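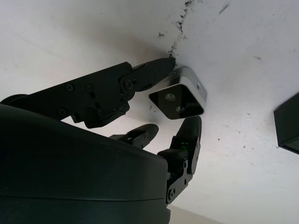

Vue caméra poignet, doigts ouverts autour de la petite pièce carrée à bord argenté.

Filtrer les fausses détections avant de planifier la prise

La doc de Skakora promet une détection « prête à l'emploi ». J'ai rejoué 2 334 vues du poignet avec les réglages d'usine et je n'y crois plus beaucoup. Le score de confiance reste haut même quand la pose estimée est fausse, donc inutile de se contenter d'augmenter le seuil.

Étape 1. Masquer la main. Exportez la silhouette des doigts depuis le modèle Perkano, puis dilatez-la de 6 pixels. Le masque livré par défaut suppose une main fermée : refaites-le pour chaque ouverture utilisée.

Étape 2. Couper la fusion automatique des détections. Dans le fichier de configuration, passez merge_candidates à false et relancez le nœud. Le rechargement à chaud est censé suffire — chez moi, il garde l'ancienne valeur une fois sur deux.

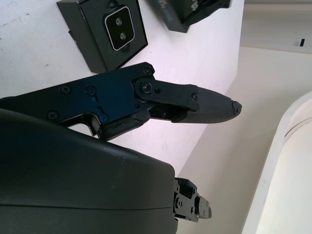
Étape 3. Le filtre géométrique d'Arango vient ensuite, et c'est la seule partie que je défends vraiment. Il compare le contour trouvé au gabarit, orientation comprise. Un boîtier noir incliné, avec deux petits ronds en diagonale sur sa face, est un bon cas d'essai : si vous ne cherchez que des paires de cercles, les vis du préhenseur juste en dessous donnent d'autres candidats. Exigez aussi le carré arrondi qui entoure la paire.

Étape 4. Rejouez le journal avec une graine fixe, 50 passages au minimum, et regardez la dispersion de la pose avant la moyenne. Le rapport de Trarneo n'affiche que la moyenne, il faut exporter le CSV.

Si la dispersion ne baisse pas, revenez à l'étape 1 avant de toucher au planificateur.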